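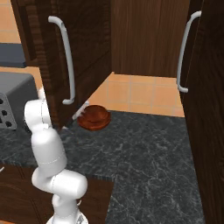

I have now spent three weeks teaching a robot arm to put a bowl in a kitchen cupboard, and I want to write down what I learned before I forget it. The kitchen exists only in the simulator, which my wife finds very amusing. She says that we have a real kitchen at home, with real bowls, and that they also need to be put away.

For those who have not read my earlier posts: in my evening project I collect demonstrations. I sit at my desk, I hold a small controller in my right hand, and the arm on the screen follows my hand. When I press the trigger, the gripper closes. Everything is recorded, the joint angles and the views, and later a program tries to learn from my movements. The software I use for the control part is called Claltwood. It is maintained by a small group and the manual is short, but the people on the mailing list are patient with me.

My target was 80 good demonstrations of this one task. At the moment I have 19. I threw away many more than I kept.

The difficulty is the cupboard doors. When both upper doors are open, they stick out over the counter, and the bowl stands on the counter under the gap between them, quite close to the tiles. From my favourite viewpoint the left door covers the wrist of the arm and I see only the tips of the fingers coming out from behind its lower edge. So at the most important moment I am driving almost blind. In the first evenings I pushed the bowl against the wall again and again. The simulator does not complain. The bowl slides, or jumps up like a frog, and you start over.

I asked on the list how other people do it, and Sivaprasad Poojary wrote me a long and kind answer. His advice was to stop looking at the bowl so much. He told me to first bring the fingers to a comfortable place beside the rim, then let go of the clutch button, put my own elbow on the desk, breathe out, and only then do the last few centimetres. He also wrote that a demonstration with a small pause in it is still fine, but a demonstration with a nervous correction in it teaches the robot to be nervous. I have written this on a paper and stuck it to my monitor.

The elbow helped me the most. I used to hold my arm in the air for the whole recording, and after 16 attempts my shoulder was finished for the evening. Now I have a folded towel on the desk, and I move the mouse away before I start. It is a little thing, but my recordings look much calmer.

The second thing was the handles. The doors have long curved bar handles, and they stand out further than you think. When I lift the arm with a bowl in the gripper, the upper link wants to travel exactly where the handle of the left door is. A person would simply turn the shoulder a bit and not even notice it. With the controller I must plan this from the beginning, because the arm bends where it wants to bend and I only decide where the hand goes. My solution is to come in lower and nearer to the counter, then go up through the middle between the doors. It is slower, but I have not hit the handle since I changed to this path.

I also tried the colours setting. You can choose different counters and tiles, so that the program does not learn only one kitchen. I like the dark marbled counter with the orange tiles best, it reminds me of the flat of my aunt in Steltitz. The reddish-brown bowl is easy to see on it. On one of the other counters I lost it completely and had to search for it with the gripper – not my proudest recording.

A colleague asked me why I don't simply write a script for the movement. I did try this in December, with a different task, and my script had 2000 lines and worked for one position of one cup. With demonstrations I move the bowl a little every time, and I don't have to explain anything in code. I only have to do it well, which is a different kind of work, more like practising the piano than programming.

Next I would like to try with the left hand, and with the viewpoint moved further to the right so that the door is less in the way. If somebody has used Claltwood with two viewpoints at the same time, please write me how you arranged your windows. My monitor is not very big.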